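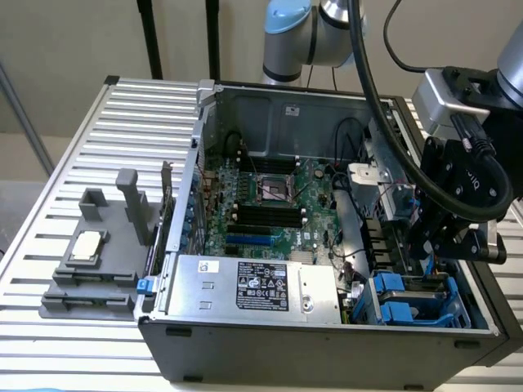
Old office computers, opened one by one

In the town of Drurthorpe there is a small workshop called Storon, in two rooms behind a bicycle shop. Offices bring their old computers to this place, and people who need a cheap one come to collect. The woman who started the workshop asked me not to print her name, because she thinks the article should be about the computers. I visited her in June, in the morning, before the telephone begins to ring.

I asked first why she still spends time on desktop towers, when most people have a laptop.

"Because I can open them," she said. "With a tower I take off the side, I lay it down, and I see everything. With many new laptops I need one hour only to come to the battery."

Most of the machines come from two customers, an accounting office and the Savolainen furniture store, which changes its office computers every 4 years. The workshop took in 700 machines last year. Not all of them went out again. "Maybe half are good after cleaning. The others give their parts. A power supply, a fan, a drive cage, these we keep on the shelf with a paper that says what it came from."

She likes the office models best. In her opinion they were made for a technician who has many to repair and little time. "When I was learning, my teacher said to me, look for the blue plastic. In these Dell machines the blue pieces are often the ones you are meant to touch. A blue latch, a blue handle on the drive caddy. You press, you pull, and the drive is in your hand. I did not believe it could be so easy, I was looking for the screws."

The order of work is always the same. The power cord goes out first, then she presses the power button for a few seconds. After this comes the dust, with a soft brush and a small vacuum. Then the drives are taken out and erased, and only when this is written in the book does she touch the other parts. "People are afraid for their data, and they are right. I do the drives before I do the pleasant things."

What are the pleasant things? She laughed at this question.

"The processor. I like to open the lever of the socket. It needs more force than you expect, and the first time everybody thinks they have broken it. But after it is open, you must be very calm. If you drop a screwdriver in an empty socket, you can throw away the board."

For the memory she has another rule. The white latches must stand open on both ends before the module goes in, and the person must hear them close. She has seen many computers come in as "dead" when one module was only sitting badly. "They paid for a new computer, and I pushed with two thumbs."

About the power supply she becomes more strict. She reads the label, she tests it on a meter, and if it is not good she puts it in the box for recycling. She does not open it and she does not allow the students to open it. "It can keep electricity inside. For the price of a used one it is not worth to try."

The students come from the Orent evening course, usually 5 in a group. They begin with a machine that does not have to work again. She lets them take it apart, put the screws in an egg box, and build it back the next evening.

"The second evening is harder," she said. "They forget where the thin wires were going, the ones for the front button and the light. Now I tell them to make a drawing before they pull anything. Some listen."

Before I left I asked what she needs most at the moment. I expected that she would say money, or more space. She said cables for monitors, the old type, and if any reader has them at home in a drawer, the workshop door is open until four in the afternoon.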